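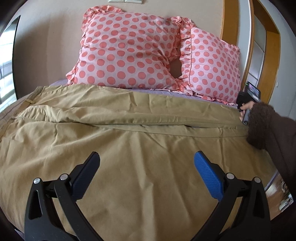 Duvet test, jaws open over the cover. Blue pad on the right, black on the left.

Filed under: Workshop Help > Grippers & Hand Tools > Open tickets

Gripper drops soft fabric on slow close
Opened by: Morven McIver
Tool: hand-held two-jaw gripper, Ferkotora linkage plans, home build
Status: Solved

Problem

The jaws close fine on hard things. I have tried mugs, a tape measure and a block of pine with no trouble. On bedding it takes hold of the cloth, then the cloth slides out of the left side as I lift. I am trying to record folding back a duvet, so it matters.

The left finger has the original black pad. The right one has the blue pad with the diamond pattern, which I put on in January. The servo board is a second-hand Metus one, firmware 2.

Tried so far

– Cleaned both pads with soapy water and let them dry overnight. No change.
– Swapped the trigger spring for the stiffer one. It made my finger ache and did nothing for the slip.
– Turned the closing speed up. Better on a towel, no better on the duvet.

Reply from Irfan Gilani

Does it slip on the left if you swap the pads over? If the slip moves to the right, it's the pad. If it stays on the left, look at the linkage. Also check the pivot screws on both arms. Mine worked loose after a week and the jaw tip had play in it that I couldn't see but could feel.

Morven McIver, 19:40

Swapped them. The slip stayed on the left. So the pad isn't the main fault, though the blue one does seem to hold cloth better on either side.

Pivot screws: inner left was loose, the others were tight. I did it up and the arm went stiff, so I backed it off until it moved freely again. Put the pads back as they were. Ten lifts with the duvet edge and it still lost a few.

Reply from Flurina Pichler

Stiff when tight and sloppy when loose sounds like the washer is missing or worn. There should be a thin nylon one between the two links at each pivot. The MacAulay kit has spares in the small bag, and they fit the Ferkotora links. Put a drop of thread lock on afterwards, the weak sort, or you'll never get the screw out again.

While you have it apart, look at the closed position in the settings. On the old Metus firmware it comes set to 93, and that leaves a small gap at the tips. Hard objects hide it. A single layer of cotton will go straight through.

Morven McIver, 21:15

No washer on the inner left. I must have dropped it when I first built the thing. Fitted one from a MacAulay bag that Jirayu Khunthong had at the shared bench, and the screw now does up properly with the arm still free.

The closed position was 93, as Flurina said. I took it down by 3. With the trigger fully in, the tips now pinch a sheet of paper and I can't pull it out.

Tested again on the bed. The duvet edge stays put when I lift it and pull it back. A pillowcase frill holds too if I get both pads square on it. It still slips if I come in at a steep angle, but I can live with that.

Reply from Irfan Gilani

Good. Check the servo temperature after a long run, it will be working harder at full close. I'd leave the speed where it was to begin with.

Morven McIver

Speed is back to the original setting. Servo was warm after twenty minutes, still comfortable to touch. I'll order a second blue pad for the left when Indiden have them in again. Marking as solved.

4 people found this ticket useful | 7 comments | 2 shares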